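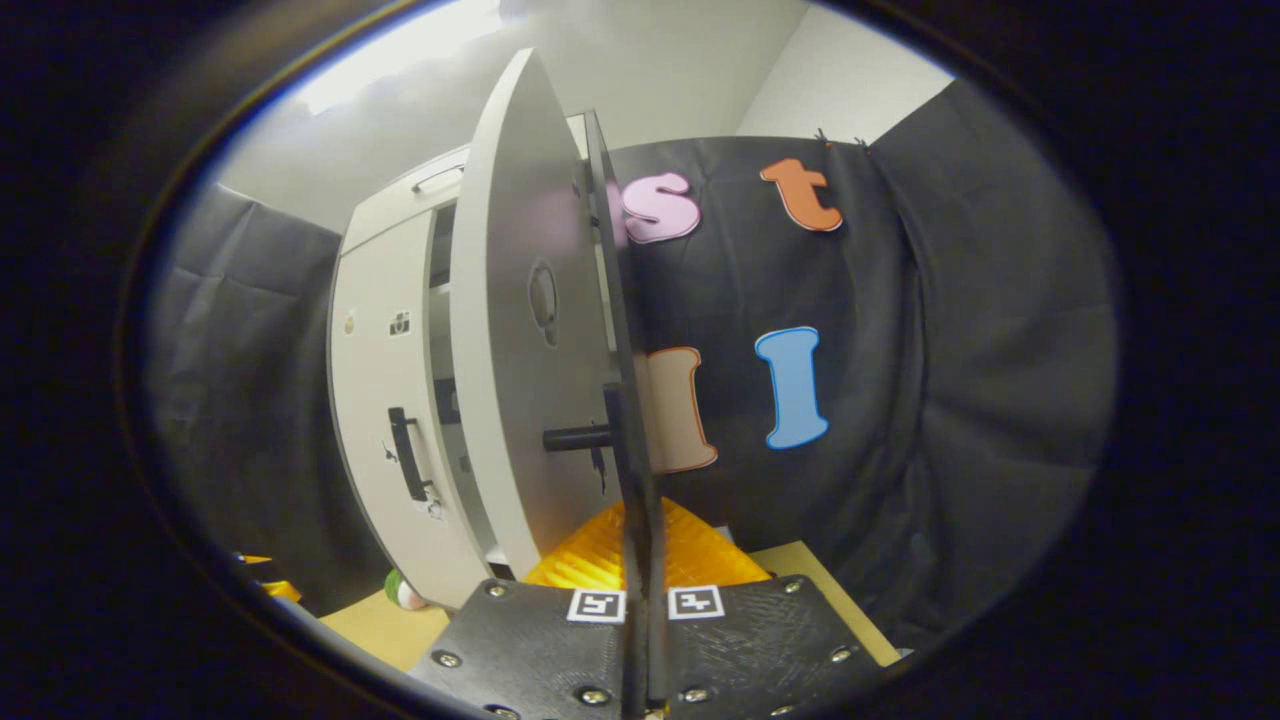 Figure 1. A white cabinet with its rounded door open and a black pull handle on the front.

Household Storage and Everyday Design
Notes for Unit 4: Doors, Handles and How We Reach for Things
Prepared by Ottó Bakos

Welcome back, everyone, and thank you for the lovely sketches you handed in last time. I have read all of them and most have a note in the margin (my handwriting is what it is, so please come and ask if you can't make out a word). A good many of you drew the kitchen you grew up in, which made me very happy, and it gives us a fine way into this unit.

We spend a great deal of our lives opening and closing things. A pantry, a medicine cabinet, a drawer full of string and old batteries. We rarely think about it unless something sticks. In this unit we slow down and look at the small decisions behind that motion, and at how they changed as houses changed.

1. Before the built-in cabinet

For a very long time most people kept their belongings in chests. A chest is easy to build and easy to move, and you can sit on it, but whatever you want is always at the bottom. Once families had a little more room and a few more things, the upright cupboard started to make sense. You could see what you had, and you could put a shelf at the height of your own hand.

The upright cupboard brought a new problem along with it, and that problem was the door. A chest lid stays shut by its own weight. A door has to be hung, it has to be held closed, and it needs space to swing. Please keep those three jobs in mind, as we will come back to them all through the unit.

2. Hanging the door

A side-hung door sweeps out a quarter circle by the time it stands at 90 degrees, and everything in that quarter circle has to be kept clear. When you measure for a cabinet, measure the swing too. I once fitted a very handsome corner cupboard in my aunt's hallway and then found that it could only be opened with the front door closed. She was kind about it for years.

Weight matters as well. A tall door pulls hard on its top hinge, and if the screws are short it will start to sag. If you have a cabinet at home whose door rubs along the bottom, look at the top hinge first.

3. Handles and pulls

Knobs ask for the fingertips, and a long pull lets you use the whole hand. That difference is small when you are young and well and holding nothing. It is quite large when your hands are soapy, or sore, or when you have a child on one hip. Try opening the cabinets in your own kitchen with an elbow or a closed fist, and write down which ones let you in.

Direction is worth a thought too. A vertical pull can be taken hold of high or low, so it suits people of different heights - a horizontal one gives everyone the same height but a wider place to grab. Neither is the right answer everywhere, and I would like you to argue with each other over it in your groups.

4. Color and finish

White has been a favorite for kitchens and bathrooms for generations. Part of that comes from the old idea that a clean room should show its dirt, and part of it is simply that white bounces light into dark corners. It does show every thumbprint near the handle, as anyone who has wiped one down on a Saturday morning well knows - though I suppose any morning will do.

Homework

Choose one cabinet you use every day. Draw it closed, then draw it from above with the door open and the swing marked in. Add a paragraph (up to 500 words, and shorter is fine) on who finds it easy to use and who does not. If you can, ask an older relative to open it while you watch their hands.

Reading: pages 19 to 31 of the course packet. The Somogyi chapter is slow at the start but please stay with it, the part on farmhouse pantries is a treat.

Bring a tape measure and a pencil next time. There are a few spare tapes in my desk drawer, which sticks, so lift it a little as you pull.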